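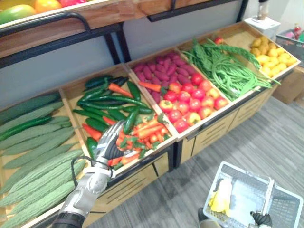

On May 3, 2022, Abeysekara wrote:

> We are still going back and forth on the Skasta kit. The quote from
> Ulent covers both hands, the wrist cables, the mounting plates and a
> year of the Drumura service. What bothers me is that every demo they
> have sent uses boxes and bottles. We stock loose produce. Has anyone
> on the list run it on loose produce, with the stock mixed up the way
> shoppers leave it? Also, is the Drumura part worth paying for, or
> can you run the hands without it?
>
> One more thing. The sales sheet says the hands are good for 1000
> grasps between checks. Does that hold up?

We have had the kit on trial since the first week of April, so I can answer most of this. We fitted it to arms we already owned. Fitting took a day and a half, most of it spent on the cables. The plates lined up without drilling.

On loose produce: yes, that is all we use it for. Our setup is a wooden stand with bitter melons, peppers and cucumbers, tomatoes and sweet potatoes, long green beans, and small potatoes. Stock ends up in the wrong places and we leave it there for the runs. You can see a cucumber on top of the bitter melons and a carrot up with the tomatoes. One hand goes into the bins and the other holds the rim of the shopping basket.

Results by item, from our own log:

Potatoes and tomatoes are easy. We ran 105 picks on the two together and dropped four, all potatoes. No split tomatoes. We did turn the grip force down two steps from the factory setting before we started, and I would do the same if I were you.

Small carrots with the tops on are fair. The hand gets hold of the carrot well enough, but when the fingers close on the greens as well it tends to bring up a second one. Coming in from the root end fixes most of that. You have to set the approach angle yourself – the default comes straight down.

Bitter melons are fine one at a time. The bumpy skin gives the fingers something to hold. A cucumber lying on top of them is harder, and it rolled away from the hand more than once.

Long beans are bad. We did 20 tries and called seven of them usable, meaning a bunch made it to the basket without dragging half the bin along. Ulent says a software update will help. I have not seen a date for it. If beans matter to you, get that in writing before you sign.

Chili peppers we have not tested enough to say.

On holding the basket: this works better than I expected. A light plastic basket slides on carpet when you drop a potato in it, and having the second hand on the rim stops that. The catch is that the arm doing the holding can't do anything else, so you get no benefit from two hands in the bins. We tried a clamp on the floor for a few runs and it was faster, but then the basket could not move along the stand with the robot.

On Drumura: you can run the hands without it. The service gives you the item models and a page where you review failed grasps and tag them. The models knew tomatoes, carrots and potatoes on the first day. They did not know bitter melon and kept calling it cucumber. We sent in 40 tagged pictures and the corrected model came back three days later. Since then it has been right nearly every time. If you already have someone who trains your own models, skip it. We don't, so we will keep paying.

Two complaints about the service. The review page logs you out while you are tagging and loses whatever you had not saved. And support answers by email only, usually the next day, which is slow when you have a robot standing idle.

On the 1000 grasps: we are not there yet, so I can't say. One finger on the picking hand started to click after two weeks. Ulent sent a replacement joint at no charge and it took ten minutes to change. The cable loop at the wrist is the part I would watch. It hangs out far enough to catch on the edge of a bin, and ours has caught. We are going to tie it back – check with Ulent first about how much slack it needs, as the wrist turns further than you would think.

Would I buy it? For potatoes, tomatoes and carrots, yes, at the price we were quoted. For a full produce section, I would ask for a longer trial and put the beans in it.

I can send the grip settings and the approach angles if you want them. Reply off list and tell me which arms you have.

List home Archive Previous Next Thread Subscribe Help

This site uses cookies to keep you logged in to the archive. By continuing to browse you accept their use.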